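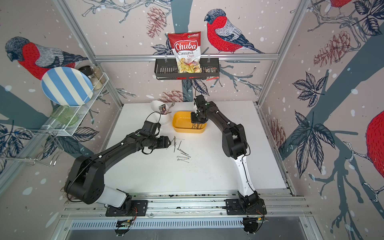 Nails in a yellow bowl, on a white table.

Noonan claw hammer, short handle: my review after six months

I bought this hammer in March, when I started to repair the garden fence and my old one lost its head for the second time. It was the cheaper of the two in the Nultby shop. The other one was the Altinier, which I borrowed later from my neighbour, so I can compare a little.

Weight and handle

The Noonan weighs 428 grams on my kitchen scale and it is 300 mm long. For me this is a good size. I have small hands, and with a long hammer I get tired in the wrist before the work is finished. The handle is ash and came with a thick varnish, which was slippery. I took it off with fine sandpaper and put linseed oil on the wood, and since then I have no complaint about the grip.

The Altinier is heavier and has a rubber handle. It drives a big nail faster, I must admit, but for thin boards it is too much and I bent many nails with it.

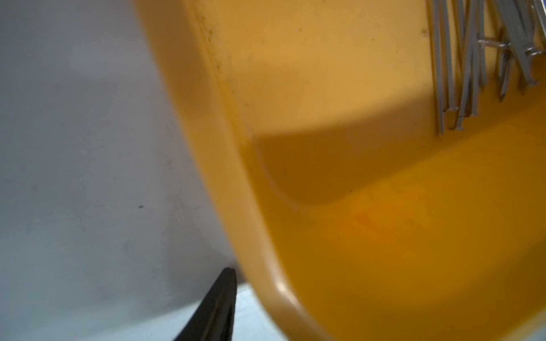 The face of the hammer is smooth and slightly rounded, and it does not leave deep marks in soft pine. It is also not magnetic, so small nails must be picked up by hand, and how you keep them matters more than I expected. I had mine in paper bags and they tore. A plastic container with a thick, rounded rim like the yellow one is kinder to the fingers, and a yellow floor makes a grey nail easy to see. It also shows every bit of dust, but dust is quickly wiped away. The claw pulled all nails I tried except two very rusty ones – for these I needed a pry bar.

What I do not like

The head became a little loose in the dry weeks of summer. I knocked the wedge in deeper and it holds now, but a new hammer should not need this. I wrote to Noonan and they answered politely after 13 days, with the same advice. The paper label is also glued very strongly and left a sticky place on the handle.
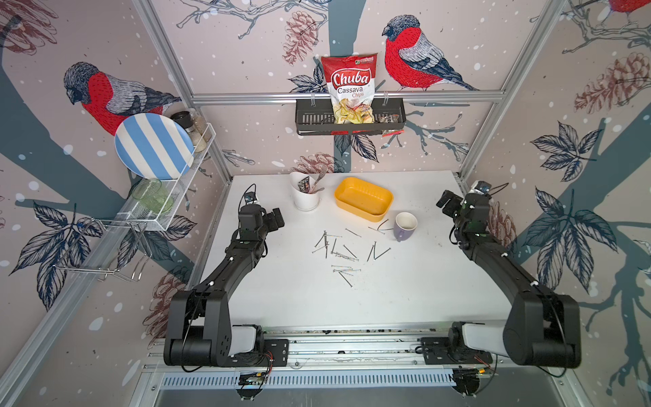

Would I buy it again?

Yes, for fences, shelves and picture frames. For roof work I would take the Altinier. The shop also sells a Heso model, but I have not tried it and cannot say anything about it.

Updated 18th September: the head is still tight.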